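4.2 Kissen auf dem Sofa ordnen

Die zweite Aufgabe stammt aus der Aufgabenliste von Bawa und Magagula. Der zweiarmige Roboter soll ein Kissen greifen und aufrecht an die Rückenlehne stellen. Als Zeitgrenze gelten 60 Sekunden, erlaubt sind 2 Versuche je Durchgang.

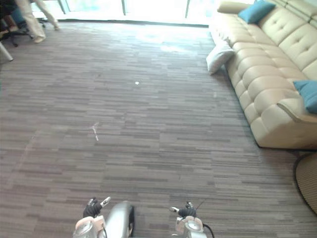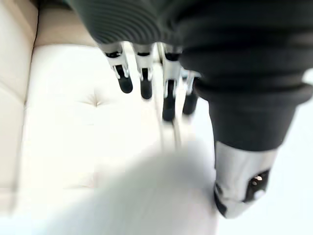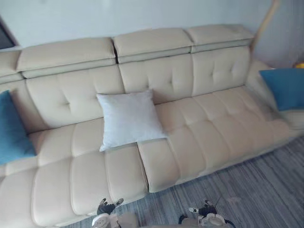 Abbildung 4: Aufnahmen aus der Sofa-Aufgabe.

Von 43 Durchgängen mit der Steuerung Nilalik endeten 19 innerhalb der Zeitgrenze. Die meisten Fehler entstanden beim Greifen: Weiche Bezüge geben nach, und die Finger schließen neben der Kante. Das Absetzen gelang meist, die Ausrichtung blieb ungenau. Für den Alltag im Haushalt halten wir diese Quote für zu niedrig. Abschnitt 4.3 behandelt das Falten von Handtüchern.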